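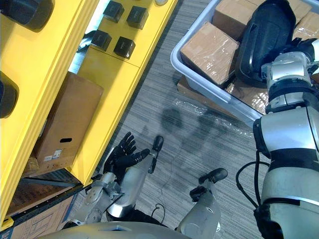
The arm stopped with a wrapped box still between the bin and the shelf. It held there for four seconds, then let go. The box hit the carpet on one corner, and Natalie Bloxham, who was standing at the yellow shelving with a clipboard, stepped back and pressed the stop button.

The box was full of shelf brackets and nobody was hurt. But it was the second drop at Furnitz in September, and the company pulled its two-armed picker off stocking work that afternoon.

Furnitz had been running the machine, built by Lenihan, on one simple job: take boxes out of a gray bin and put them on a shelf. Most of the boxes come wrapped in clear plastic. The first drop, on 9/4/18, was put down to a slick wrapper.

Lakshmi Kamath didn't think so. She looks after the machines at Furnitz, and she went through the log for all 300 picks made before the second drop. At pick 172 the right arm had briefly lost contact with its controller. The same error showed up at both drops. 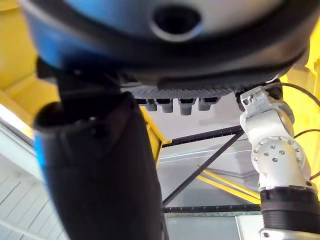
Cables near the upper joint of a white arm, with yellow steel framing behind.

Kamath and Vinh Mai, a technician from Lenihan, spent two days moving the right arm by hand through its full reach. The signal cut out only when the arm was stretched far into the bin. A connector had worked loose, and the cable behind it was too short for that position.

The loose connector explained the stop. Letting go was a software setting. On a lost signal, the hand was told to open, a choice made to protect fingers during testing and never changed.

Lenihan has fitted a longer cable and now has the hand hold its grip until a person releases it. Bloxham wants a marked line on the floor as well. "I was closer than I should have been," she says. The picker goes back to the shelves once the line is down.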